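How Do Robots Learn to Pick Up a Jar?

A page for young readers from the Loltbridge Science Room

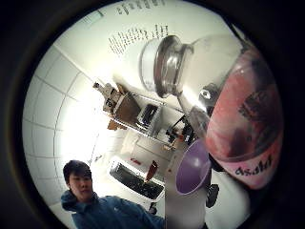
One reader, writing in from Jikthorpe, wanted to know why the people teaching a robot don't just type in the instructions. You could try. You might write "close your fingers on the jar." But how far should the fingers close? What if the jar is lying at a slant, or a bowl is next to it? You would need a new instruction for every jar and every kitchen.

The team at the Nasr lab uses another method. They show the robot what to do, many times, and let it look for the pattern. This is called learning from demonstration.

What the people do

A person holds a gripper in one hand. A gripper is a tool with fingers that open and close, like the end of a robot's arm. There is a camera on it. The person uses the gripper to do an ordinary job, such as moving a glass jar from one place to another. The camera records what the gripper "sees" from start to finish. One recording is called a demonstration.

The camera has a very wide lens called a fisheye. Straight lines look bent through it, and things close to the lens look huge. It can fit a lot of the room into one round picture: the jar, the shelves, the ceiling, even a person standing nearby.

What the computer does

The computer gets the pictures and also a record of how the gripper moved. It looks at a picture and guesses the next move. Then it checks its guess against what the person did. If the guess was wrong, it changes itself a little and tries again. This is called training.

Glass is a hard subject. It is see-through in some places and shiny in others, so the computer needs to meet it in many kinds of light.

What the team found

In a project named Korkeck, the team trained one robot with 4000 demonstrations, all made in the same room. They trained a second robot with 4000 demonstrations made in eight different rooms. Then both robots went to a room that was new to them and had 10 tries at picking up a jar.

The first robot did it 4 times. The second did it 8 times.

Both robots had the same number of demonstrations to learn from. The team thinks the second robot did better because it had learned to pay attention to the jar and to ignore the walls and shelves behind it. Ten tries is a small test, so they plan to repeat it with more jars and more rooms.

Words to know

Gripper: the part of a robot that holds things.
Demonstration: one recording of a person doing a job.
Fisheye lens: a lens that sees very wide and bends straight lines.
Training: guessing, checking and changing, over and over.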